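**Product page – Kofler 64 Blackout Drape (flame-treated cotton, black)**
Sold by Firent Stage & Studio Supply. Page text by Saron Hailu, last revised 1 May 2020.

The maker's sheet for this drape calls it "absolute black" and "wrinkle-free for life." We sell it, and we like it well enough to keep it in stock, but we don't believe either of those claims and we'd prefer you read this page before you order.

## What it is

The Kofler 64 is a heavy woven cotton drape with a brushed face on one side and a plain back. It comes flat or pleated, with webbing and grommets along the top and a chain pocket along the bottom. The number in the name is supposed to tell you something about the weave. We asked Kofler what, and got two different answers from two different people, so treat it as a name.

It is sold for:

- masking the wings and back wall of a small stage
- backing a product table or a portrait setup
- covering windows in a screening room
- hiding shelves you don't have time to clear

It will do all of these. It isn't soundproof. Every drape seller on earth prints the word "acoustic" somewhere, and Kofler does too. A thick pleated drape takes a bit of ring out of a hard room. It won't stop your neighbor hearing the drummer, and if you need that you should be spending your money on the wall.

## "Absolute black"

No dyed cotton is absolute black. What matters is how the cloth behaves with a light on it, and there the 64 is decent. The brushed face eats most of what hits it from the front. Light from a low side angle is another story, and you'll get a gray bloom along the folds. Velvet does better. Velvet also costs a good deal more and picks up every hair in the building.

Two things make a bigger difference than the cloth:

1. **Distance.** Pull your subject and your lights forward. Even cheap cloth goes dark when there's enough floor in front of it.
2. **Which side faces out.** The brushed side goes toward the audience or the lens. Roughly 40 percent of the complaints we get about color come from drapes hung back to front. Run your palm down it. If it drags a little, that's the face.

Dye lots vary. If you buy two panels in April and a third in the fall, the third may lean brown or blue next to them. Kofler says it won't. We have seen it happen, so order all your panels at once and keep the tags.

## "Wrinkle-free for life"

It's cotton. It wrinkles. It comes out of the carton with fold lines, and the lines soften after a few days on the pipe if the chain is in the pocket. Without the chain they stay. A hand steamer on the back speeds things up. Don't iron the face – you'll flatten the nap and leave a shiny patch that shows up under every light you own, forever.

Ramil Dimaculangan in our rental department has been hanging the same set of 64s in and out of hotel ballrooms for four seasons. His view is that they look fine from the third row and not so fine from the first. I think that's fair, and I'd repeat it to anyone who asks.

## Flame treatment

The cloth is treated after weaving. That means the treatment can wash out. Water takes it, heavy steam weakens it, and a leaky roof will leave you with a white tide mark and an untreated strip underneath. Dry clean only, and ask the cleaner if they can re-treat. Many say yes and then don't have the paperwork.

We ship a certificate with each order. Keep it. A venue inspector may want to see it, and may also want to cut a small piece from the hem and hold a match to it outdoors. Let them. If your local rules call for inherently flame-resistant fabric, the 64 doesn't qualify, whatever the reseller down the street tells you. Look at the polyester drapes in the Radis line for that. They're shinier, and they hang like a shower curtain until you put plenty of fullness in them, but the resistance is in the fiber and doesn't wash away.

## Sizes and options

| Item | Width | Drop | Finish |
|---|---|---|---|
| K64-S | 4 ft | 14 ft | flat |
| K64-SP | 4 ft | 14 ft | pleated |
| Custom | to order | to order | flat or pleated |

Widths are finished widths. For a flat backdrop, order the width you need plus a little overlap at each join. For a pleated look made from flat panels, order half again as much cloth and bunch it on the pipe. Our customers nearly always under-order here, then ring up wanting one more panel from the same dye lot, which by then has sold.

Custom drops are cut and hemmed by Remedios Lagman's workroom. Measure from the bottom of the pipe to the floor and send us that number. Don't subtract anything. We take off the floor clearance ourselves, and if you've taken it off too, the drape ends up at shin height and it can't be returned.

## Hardware

Sold separately, and this is where I'd be careful. The Rudomeo pipe-and-base kit that Kofler recommends is good tube on a base that's too light. It'll stand up in a still room. Open a loading door and it leans. Buy the heavier base, or put sandbags on the light one. We sell both and make about the same on either, so there's no trick in this.

Tie line is included. It's the thin kind. Use a bow so you can get it off again, and throw away any that have gone stiff.

Clamps from a hardware store are fine for a quick job. They leave dents in the nap. The dents mostly brush out.

## Used as a backing for tabletop work

A fair number of these go to people who never see a stage: catalog studios, workshops, classrooms, anybody with a table and something on it they'd like to be seen clearly. For that the flat version is the one to get. Pleats behind a small subject read as stripes.
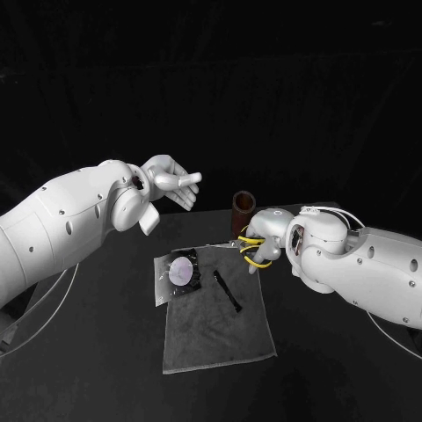
White and glossy subjects are the easy case against black cloth. The outline does the work for you, and faint folds in the backing hardly register. Exposure is set for the bright thing and the drape falls away behind it. The hard case is a dark subject. Black gear on a dark table with a black drape behind it turns into a puddle, and no grade of fabric will fix that. You want a rim light from behind, or a different color of drape. We stock the 64 in a mid gray that sells poorly and deserves better.

Gloss brings its own trouble. A shiny shell will mirror anything pale in the room, so people hang a second panel on the camera side and sometimes a third overhead. That helps with the reflections. It also makes the room hot and dim, and you'll trip over the bases. Try one panel first.

Keep the bottom hem behind the rear edge of the table, hanging free. Tucking it under the table legs pulls diagonal creases across the whole cloth, and those do show.

## What customers have told us

We print these with permission, and we haven't trimmed the grumbling.

> "Good drape. The carton was a disgrace. One corner arrived wet and I had to argue about it." – Dindo Villanueva

(He was right to argue. We replaced the panel.)

> "I compared it with a panel at half the price and couldn't tell them apart in photos. I could tell them apart on the third wash-and-treat, when the cheap one frayed at the grommets. Whether that's worth double is up to you." – Wellington Vasconcelos

I'd add that neither panel should have been anywhere near a wash, but his point about the grommets stands. The webbing on the 64 is double stitched and it's the main thing you're paying for.

## Care and storage

- Hang it, or roll it on a tube. Fold only if you have to, face inward.
- Brush with a soft clothes brush, always downward.
- Gaffer tape will lift the nap. Pin it or clamp it.
- Store dry. A damp drape in a plastic bag grows spots in a matter of days.

## Returns

Unhung stock panels come back within 14 days for a refund less shipping. "Unhung" means the grommets are clean and there's no chain in the pocket. Custom panels don't come back at all unless we cut them wrong.

Color complaints: send us a photo of the tag and a photo of the drape with the room lights on, along with a note of which side is facing out.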